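# 斑点入りの石目カウンターを手入れする

白地に細かい斑点が入ったカウンターは、汚れが目立ちにくいのが長所です。同じ理由で、汚れを見落としやすいという短所もあります。パンくず、コーヒーの粉、乾いた水滴の跡は、真上から見ると柄に紛れます。このページでは、クオーツ系の天板を前提に、毎日の拭き方と月に一度の手入れをまとめます。天然の御影石や大理石は使える洗剤が違うので、施工店の説明書に従ってください。

## 用意するもの

- マイクロファイバークロス 4枚(洗剤用、水拭き用、乾拭き用、予備)
- 台所用の中性洗剤
- ぬるま湯
- プラスチック製のスクレーパー
- 綿棒

クロスは色で使い分けると混ざりません。うちではTrovikの無地のものを使っています。研磨剤入りのクレンザー、塩素系漂白剤、金属たわしは使いません。

## 毎日の拭き掃除

1. 動かせる小物を片側に寄せます。
2. 乾いたクロスでくずを集めて取ります。先に濡らすと粉が広がります。
3. 洗剤を薄めたぬるま湯にクロスを浸し、固く絞って奥から手前へ拭きます。
4. 水拭き用のクロスで洗剤を取ります。
5. 乾拭きで仕上げます。

小物を寄せる時間も入れて、慣れれば12分で終わります。

拭き残しを調べるときは、腰を落として天板を斜めから見ます。光の反射している部分が途中で曇っていたら、油か洗剤が残っています。夕方4時を過ぎて窓からの光が弱くなる台所なら、照明をつけてから確認したほうが確実です。
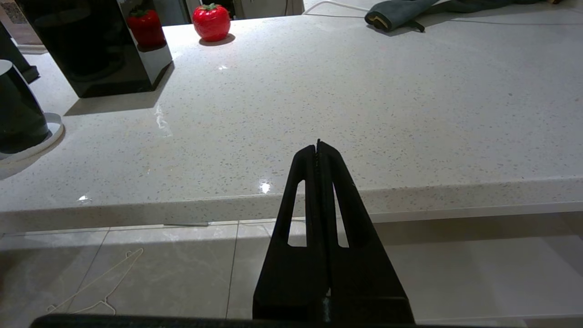
*斑点模様の天板と手前の縁。磨かれた面には光が映り込みます。*

## 手前の縁

天板の前の縁は丸みがついていて、手や服が触れる場所です。上の面だけ拭いて終わりにすると、縁の下側に皮脂と調味料の跡が帯のように残ります。

クロスを二つ折りにして縁を上下からはさみ、左端から右端まで一度に滑らせます。戻るときはクロスの面を替えます。固まった汚れには、ぬるま湯で湿らせたクロスを当てて14分置き、スクレーパーを寝かせてこすり取ってください。刃を立てると細かい傷がつきます。

## 置いてある家電のまわり

背の高い家電は、電源を切ってコードを抜き、冷めてから動かします。引きずらず、両手で持ち上げます。重くて持てないものは二人で動かすか、動かさずに周囲だけ拭きます。

底の跡は中性洗剤で落ちることがほとんどです。脚のゴムの色が移ったときは、Bastosの重曹クリームのような弱い研磨成分のものに手を出したくなりますが、艶のある面では避けてください。洗剤を含ませた綿棒で、何度かに分けて落とします。

黒い艶のある外装は指紋と拭き筋が目立ちます。天板に使ったクロスを使い回さず、予備の1枚を軽く湿らせて上から下へ拭き、すぐに乾拭きします。操作部には水分を直接かけないでください。

## 月に一度の手入れ

天板の上のものを全部どけて、端から順に洗剤拭き、水拭き、乾拭きをします。壁との境目の目地は綿棒でなぞります。目地に黒ずみがあれば、掃除で済むのか打ち直しが必要か、早めに見てもらいます。

長さのあるカウンターは、一度に全面を濡らさず、肩幅ほどに区切って進めると水跡が残りません。Skasusbridgeの家の台所では、家電を戻すところまで含めて40分弱かかります。

## 避けたいこと

- 熱い鍋を直接置く
- 天板の上で包丁を使う
- カレー粉や赤ワインをこぼしたまま一晩置く
- 洗剤を吹きつけて、そのまま乾かす

使い終わったクロスは柔軟剤なしで洗って干します。柔軟剤が残っていると水を吸いにくくなり、乾拭きのときに筋が出ます。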